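Let the Singers Finish the Song

Vasylyna Hordiienko came sixth in the second season of Sturkness, and most people who watched the show could not tell you what her voice sounds like. They could tell you about her father's illness, the bakery where she worked, and the argument she had with Sharon Mutiso in the week of the duets. The show spent far more time on those things than on her singing.

I went back to the February final and timed it. The broadcast ran for 318 minutes over two nights. Hordiienko's solo performances came to 22 minutes across the entire season. The rest was rehearsal footage, phone calls home and judges talking to each other.

I have no problem with talent shows. They have put good singers on television who would never have gotten through the door of a record label. Mutiso had been turned down by Vimside before she auditioned, and the same label signed her after the final. Her first single, "Doka," is a strong one.
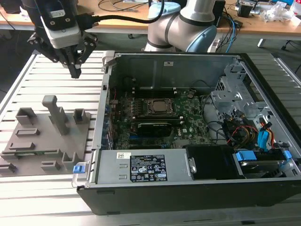
A gripper over a work table with a gray fixture plate.

My complaint is with how the time is used. A contestant gets 90 seconds of a song, usually the chorus and the last verse. You can't judge a singer on that. A slow opening verse shows breath control and phrasing, and it is the first thing the editors cut. So the people who do well are the ones with a big note near the end.

It also hurts them afterward. Hordiienko gave a concert at the Kuzmenko hall in the spring and sang full songs for an hour. She was better there than she ever was on the show, especially in the quiet numbers. The hall was half full.

The producers should give each of the last six contestants one complete song a week, with no film before it and no cutting away to the family. If that means fewer phone calls home, fine. Casting for the third season has already started, and the rules sent to applicants still list the 90-second limit.

July 2019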